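Notebook, sauerkraut test, batch two
Fri 26 May

Cabbage first, salt later. Today I work only with the green cabbage, the red one waits for Monday.
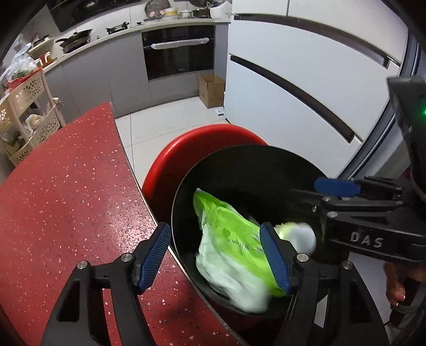
Too much salt last time, was the first remark I got from the next bench, and the second was that I should weigh the head after the outer leaves are off and not before. I agree with both. In the November batch I calculated the salt from the full head, with the leaves and the core, and then I threw away the leaves and the core. So the salt was for more cabbage than I had. The jar tasted like sea water and we gave up on it.

New way of weighing, then. Whole head on the Mimusine scale: 1,036 g. I took off the outer leaves and cut out the core, and together they were a bit more than I wanted, so I trimmed the cut cabbage down to 1,000 g to make the calculation easy. Salt is two percent, so 20 g. The rest of the cabbage I ate with lunch.

The outer leaves I keep this time. One clean leaf goes on top of the jar, under the weight, so the small pieces do not swim up. Somebody wrote this already on the first page of this notebook and I did not read it.

Cutting: by hand, thin, as thin as a coin. I wanted to use the Bivutard slicer but the blade guard is still missing and I do not put my fingers near it without the guard. Please, whoever has the guard, put it back in the drawer under the sink.

Salting: half of the salt, mix, wait ten minutes, then the other half. After that I press with the fist. In the beginning it looks like nothing happens. Then the water comes quite suddenly and the cabbage goes down to less than half of the bowl. I poured off 100 ml of the brine into a cup before filling the jar, and put all of it back at the end. It covered the cabbage by one finger, so no extra water was needed.

Jar: the tall Belay jar, with the glass weight of 200 g. I would prefer a heavier one. The weight sits a little crooked – the leaf under it is thick on one side. I will look at it tomorrow and push it down if it is needed.

The jar stands on a plate on the lower shelf, away from the window. Label is on the lid, not on the glass, the last label fell off in the wash.

To do:
Open the lid shortly every day in the first week.
Taste on day seven, and write it down here.
Order more coarse salt from Viltuvov, the bag is almost empty.
Ask if caraway is allowed in batch three or if we keep it plain – I would like to try it in one small jar.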